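Back to skipping at my age

I have been meaning to write this one since February, when I had a perfectly good first paragraph in my head on the bus and then lost it somewhere between the library stop and my own front door. So you are getting the second-best version, with a cup of tea going cold next to me.

Some of you will remember that my knees and I fell out a while ago. I used to run, badly but cheerfully, along the river path at Drusholm and back up past the allotments, and then one winter I stopped and didn't start again. I'd like to say there was a dramatic injury. It was mostly rain. And once you have stopped for one month it is terribly easy to stop for another, and before long you are the sort of person who gets puffed carrying the shopping in from the car and pretends to be looking at the neighbour's roses.

My friend Kwabena Adjei had been going to the evening class at the Crenshaw leisure centre for ages and kept mentioning it in that gentle way of his, never pushing, just leaving it lying about in conversation. I finally went along to shut him up (sorry, Kwabena, but you know it's true) and found that the whole warm-up was skipping. Skipping! I hadn't held a rope since primary school in Irnulby, where two of us would turn the long washing line and everyone else would queue up to jump in, and where I once held the playground record for an entire lunchtime. I made it to 127 before the bell went. I can still tell you the number, which probably says something about how my sporting career has gone since.

I assumed it would come back to me. It did not come back to me. On my first evening I managed 5 jumps in a row before I caught my toe, and then 5 again, and then two, and then I whipped myself across the back of the calf so smartly that I said a word I don't usually say in front of strangers. Leonidas Ververidis, who takes the class and has the patience of a donkey sanctuary, came over and told me I was jumping far too high. You only need to clear the floor by a whisker, he said, and the turning comes from the wrists, with your elbows tucked in as though you were holding a newspaper under each arm. I'd been flinging my arms round like a windmill. Of course I was worn out.

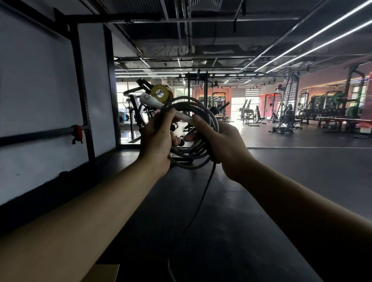

The grey rope in the gym, all coiled up with a roll of yellow tape.

After that I practised at home, on the patio, usually at seven in the morning when I thought the street was asleep. The lady over the back has since told me she enjoyed it very much with her porridge.

If you fancy having a go yourself, the one thing I'd say is to get the length right before you do anything else. Stand on the middle of the rope with one foot and pull the ends up by your sides, and they should come somewhere near your armpits. Mine was miles too long at the start and kept slapping the ground in front of me, and I blamed my feet for a good fortnight. Shoes with a bit of cushion are kinder too. I'd keep off bare concrete if you can – an old bit of carpet or a rubber mat makes a world of difference to the shins, and I wish I'd dug ours out of the garage sooner than I did.

And do take rests! I skip for the length of a verse and have a breather for the chorus, which works nicely with most things on the radio, though it falls to bits with jazz.

We had a little challenge in class last month, to see who could get to 1,000 jumps over the evening, stops and tangles allowed. Kwabena did it with time to spare and then stood there drinking his squash and looking saintly. I got there as well, very red in the face, with a last run of 27 that I was far prouder of than I let on. I had a bath afterwards and fell asleep on the sofa in front of the news.

Next on the list is the crossover, where you fold your arms in front and hop through the loop. Leonidas makes it look like tying a shoelace. So far I have mostly tied up my own ankles, but the evenings are getting lighter and the mat is staying out on the patio.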